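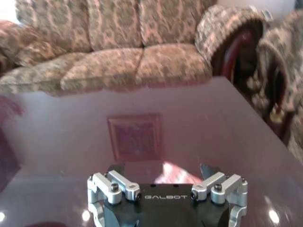 Kerow Opens Sign-Ups for Fall Living Room Tidying Service

29 Aug 2024

Kerow, the home care company known to many of its customers for its spring cleaning visits, is pleased to announce that sign-ups are now open for its new living room tidying service. The service was first offered to a small group of households in April, and the kind notes that came back afterward persuaded the company to bring it to everyone on its regular route this fall.

The idea is a simple one, and it starts with the coffee table. Anyone who has had family over for an afternoon knows how it goes - the cans, the tissues, the bits of wrapper and paper all find their way to the middle of the room, and there they stay until somebody has the energy to deal with them. Kerow's visit begins right there, with the litter picked up and put in the trash before any cloth or polish comes out of the bag.

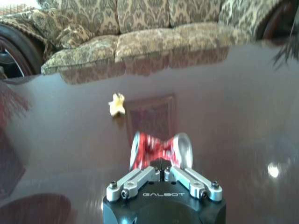
A crushed can on a polished tabletop, with a small crumpled yellow scrap farther back.

Each visit covers the table, the sofa and armchairs, the side tables and the floor around them. Cushions are stood back up where they belong, throw pillows are straightened, and the wastebasket is emptied and given a fresh liner. Customers with older or more formal furniture, the kind with patterned upholstery and carved trim that has been looked after for years, are warmly encouraged to mention it when they book, so that a little extra time can be set aside.

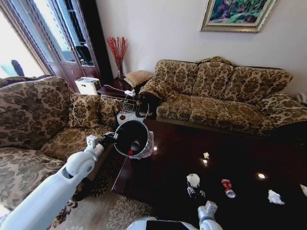 Glossy wood gets special attention, as it shows every crumb and every fingerprint, and a good many of the April households asked about it. Kerow will be using Rasix, a gentle furniture polish made by Bimex, together with soft dry cloths. Customers who would like to keep to their own favorite polish are very welcome to leave it out on the day, and it will be used instead with pleasure.

A total of 107 households took part in the April visits, and Kerow has room for around 100 more on the fall schedule. A standard living room visit costs $20 when it is added to a regular cleaning. 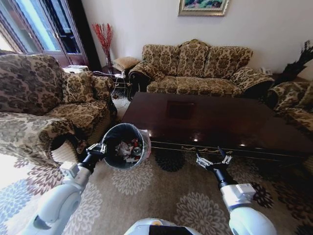
A lined wastebasket with crumpled paper and other trash, beside a dark coffee table with gold-toned scrollwork.

Sign-ups can be made at the Kerow front desk in the Younis Building or by phone at extension 1794. Existing customers can also tell their regular cleaner, who will be glad to pass the request along.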